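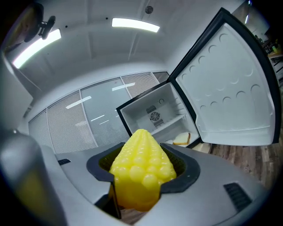 Hala Ghoneim has been treating hands for most of her working life. She trained as an occupational therapist, took the extra certification in hand therapy, and spent nine years in a hospital outpatient department before she moved to the Clatcombe Clinic, where she now shares the second floor with two physical therapists and a massage therapist. We spoke in her treatment room between appointments, and again by phone a few days later, mostly on the subject of stiffness after a wrist fracture.

It is the most common thing she sees. A person slips on a step or off a bicycle, puts a hand out, and breaks the radius just above the wrist. The bone is set and put in a cast. The cast comes off in five or six weeks and the patient expects to go back to normal.

"They look at the X-ray and the doctor says it's healed, and they think that's the end of it," Ghoneim said. "Then they try to turn a door key. That's usually when I get the phone call."

The trouble, she explained, is mostly in the soft tissue. A joint that is held in one position for weeks gets tight. The capsule around it shortens, the tendons do not glide as they should, and the fingers often swell because the hand has been hanging down in a sling. She would like people to begin moving their fingers on the first day.

"If the cast is put on right, you can make a full fist in it. If you can't, go back and tell them. I've had people come in who kept their fingers straight for six weeks to be careful. Being careful cost them three months."

She asks new patients to do four things before they touch any exercise putty or weights. Raise the hand above the heart several times a day. Bend and straighten every finger, each joint separately. Move the elbow. Move the shoulder, all the way up, even if it seems to have nothing to do with the wrist. The shoulder is the one that gets skipped. Older patients in particular will hold the arm against the body for weeks and end up with a frozen shoulder on top of the fracture.

I asked how the first visit goes. She said it is slow, and a lot of it is measuring. She uses a goniometer, a kind of hinged protractor, to record how far the wrist bends forward and back, how far it tips to each side, and how far the forearm turns. Grip strength she leaves for later, until the surgeon agrees that the bone will take it.

"I write the numbers down and I show them. People forget how bad it was. On week four they'll tell me nothing has changed and I can turn back the page."

The forearm is what she watches most. Turning the palm up is often the last motion to come back, and it matters more than people expect. You need it to take change from a cashier, to carry a plate, to wash your face. Patients learn to cheat by tucking the elbow in and leaning, and after a while they stop noticing that they do it. She has them sit with the elbow pinned against the ribs and a hammer held in the fist, and lets the weight of the hammer carry the hand over.

"Any hammer. Hold it nearer the head if it's too heavy. It costs you nothing and it does more than most of what's in the catalogs."

She is not against equipment. There is a cupboard of it behind her desk, and a heated tub of paraffin wax that the patients like a good deal. But she is plain about what it does. Wax and warm water make the tissue easier to stretch for a short time afterward. They do not replace the stretching. Someone who comes in for wax twice a week and does nothing at home will have soft skin and a stiff wrist.

How much at home, then? Her answer was little and often. She asks for five minutes, six times a day, and would take that over one half-hour session in the evening. A long session tends to leave the hand sore and puffy, and the patient then skips the next day. She tells people to tie it to something they already do, such as making coffee or waiting for the bus.

Pain is the question she gets asked about more than any other. Her rule is that a pulling feeling during the stretch is expected, and it should settle within an hour or so. If the hand is more swollen the next morning, the patient did too much and should cut back by half. Sharp pain at one spot is different and should be looked at.

There is also a condition she wants more people to know about, complex regional pain syndrome. It comes on after a small share of wrist fractures. The hand may turn shiny, change color, sweat, feel burning hot or very cold, and hurt far more than the injury would account for. "Don't wait for your next appointment with that. Call. The earlier we start, the better they do, and I've seen people sit on it for two months because they thought they were being babies."

One of her former patients, Tae-yang Choo, agreed to talk with me. He is a piano tuner and broke his right wrist in October of last year, getting down from a delivery truck. He had a plate put in and started therapy with Ghoneim 2 weeks after the operation.

"I was angry for the first month," he said. "I tune with that hand. You lean on the lever and you have to feel it move a hair. I couldn't feel anything. I couldn't open a jar of pickles."

He did the hammer exercise in his workshop with a tuning lever, which is close to the same shape. He went back to work part-time after three months, doing small uprights, and full-time after five. He still loses a few degrees bending the wrist back and says he has changed how he gets up off the floor. "I use my fist now. Otherwise I forget about it." He keeps a ball of putty in the van and said he still uses it in traffic.

Choo's insurance paid for twelve visits, which was nearly enough. Not everyone gets that many. Ghoneim said she has patients with coverage for four, and she plans those differently. She spends the first visit entirely on the home program, sets the second for ten days later to correct it, and saves the last two for the point where strengthening begins. Her charges for people paying their own way are posted at the front desk, and she said she would sooner have someone come twice and ask good questions than not come at all.

I asked what family members can do. Her first answer was less. Husbands and wives take over the buttons and the meat cutting, which is kind, but light daily use is a large part of the therapy. Washing dishes in warm water is good. So is folding laundry. She does ask that somebody else carry the heavy pans and shovel the snow until the surgeon says otherwise - snow being the thing on her mind this time of year, as the first ice always fills up her schedule.

The other subject she brought up herself was bone density. A woman over 50 who breaks a wrist from a standing fall should ask her doctor about a bone scan, she said, and so should older men. The wrist is often the first bone to go, years before a hip. In her experience few patients have been told this by the time they reach her. She now puts it in the letter she sends back after the first visit.

Before I left she had me put my palms together in front of my chest and lower them until the heels of the hands began to come apart. Mine separated early on the left. I told her I had sprained that wrist in college and never done anything about it.

"Hammer," she said, and went to get her next patient.

Kyu-ri Jin
December 26, 2005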